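Subject: Re: [dock-tech] Shore power nuisance trips, north basin

The poster from Sulwood wrote:

> We replaced the pedestals on our north basin over the winter and put
> 30 mA ground-fault protection on each feeder, as the inspector asked.
> Since opening we have had the feeder breaker for the outer fingers trip
> almost every evening, usually when the boats come back and plug in.
> The electrician meggered the feeder and found nothing wrong with it.
> Has anyone on the list run this down to a cause? The installer wants
> to go to a higher trip setting and I would like a better answer first.

We had the same pattern at Canidmont two seasons ago. Notes follow, in the order I would do the work again.

1. Log the standing leakage before touching anything.

Put a leakage clamp around all the current-carrying conductors of the feeder together, with the equipment ground left outside the jaw. Take readings at midday and again at 10 in the evening. Our outer feeder read low at midday and close to the trip point at night. No single boat was bad. The feeder was adding up small amounts from battery chargers and water heaters.
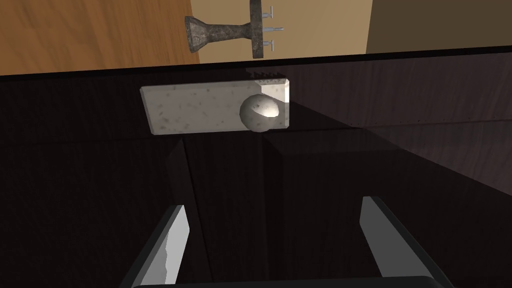 2. Measure boat by boat.

Make up a short test cord with the outer jacket stripped back so the clamp fits over the hot and neutral conductors only. Ask the owner first, then plug the cord in between the pedestal and the boat. Run the charger, the water heater and the air conditioning one at a time and write each reading down. We checked 57 boats this way over two weeks. Most were in single digits. Four had neutral and ground tied together on board, mostly at a household-type appliance or an inverter that did not lift its bond on shore power. Those will trip any ground-fault device you buy.

3. Check the cords and adapters.

Y adapters that combine two receptacles are a separate problem. If the load does not return through the same receptacle it left by, each pedestal breaker sees an imbalance even though nothing is leaking. We no longer allow the unlisted ones. Burned inlet blades turned up too, though they were not behind our trips.

4. Then look at the layout.

Our outer feeder ran 419 feet and carried every slip on two fingers. Splitting it in two cut the standing leakage seen by each device and ended most of the evening trips. The parts were not expensive, but the conduit run was slow, as we had to work from a float.

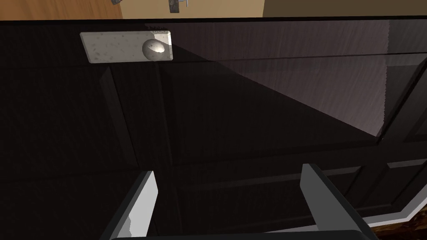 On the trip setting, I would not raise it until you have the readings. Which level is allowed on a feeder and which on a receptacle depends on the code edition your county has adopted, so get that from the inspector in writing. If there is individual protection at the pedestals, a feeder device with a short time delay may be acceptable and will keep one boat from dropping the whole dock. Ours are set up that way now. A trip takes out one slip and we know whose cord to look at.

One caution on the megger result - a clean feeder test only clears the feeder. It was presumably done with the boats unplugged, so it says nothing about them.

Dilarley had a similar case where the cause was water in a pedestal base, and their trips followed rain, not the time of day. Worth writing the weather in your log next to the readings.

I can send the blank log sheet if you want it. It has columns for slip, cord, load and reading, and it prints on one page.

Dock maintenance, Canidmont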